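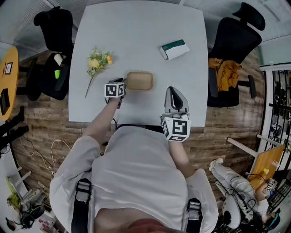

Wrapping a small gift with flowers on top is one of my favorite things to do on a slow afternoon, and I've done it often enough by now that friends drop off their odd-shaped presents at my door the week before a birthday. The part people worry about is the paper, but I'd say most of the trouble starts earlier, when everything is piled up together and you can't find the tape. So before I cut anything I clear a big table and spread things out. You want each piece lying by itself, the way the flowers, the tan box and the white box with the dark green band each have their own place on the white tabletop. It looks wasteful, I know, but you'll need that space once the paper starts unrolling!

Start with your box. A flat one with rounded corners is a bit harder than a square one, so give yourself extra paper, enough to go around once and overlap by the width of your hand. Set the box face down in the middle of the sheet and bring up the long sides first. Tape them lightly. If you pull too tight at this stage the paper will pucker at the corners, and then you'll be smoothing it with your thumb for ten minutes (ask me how I know).

Now the ends. With rounded corners I don't bother trying for crisp triangles. I make a row of little pleats, each one lapping over the last, and hold them down with one long piece of tape. My neighbor Masanobu Imai taught me this on a cookie tin years ago and I've never gone back to the other way.

For the ribbon, cut 100 inches if you want a generous bow, and a good deal less if you only want a band. A single wide band in a dark color is lovely on pale paper, and it gives you something to tuck the flowers under.

I like artificial flowers for this. They don't wilt or leak, and the person can keep them in a jar afterward. Yellow and orange are cheerful any time of year, though I reach for them most in March, when I'm tired of gray skies. Lay the stem across the box on a slant before you fasten anything, and step back and look at it from the other side of the table. Too long? Bend the stem under instead of snipping it. You can always cut later, and the wire inside some stems will ruin a good pair of scissors.

Slide the stem under the band, add a dot of tape where the leaves will hide it, and fluff the blooms a little with your fingers. Tags go on last. I punch a hole and tie mine to the stem with thread, so it hangs down over the edge of the box.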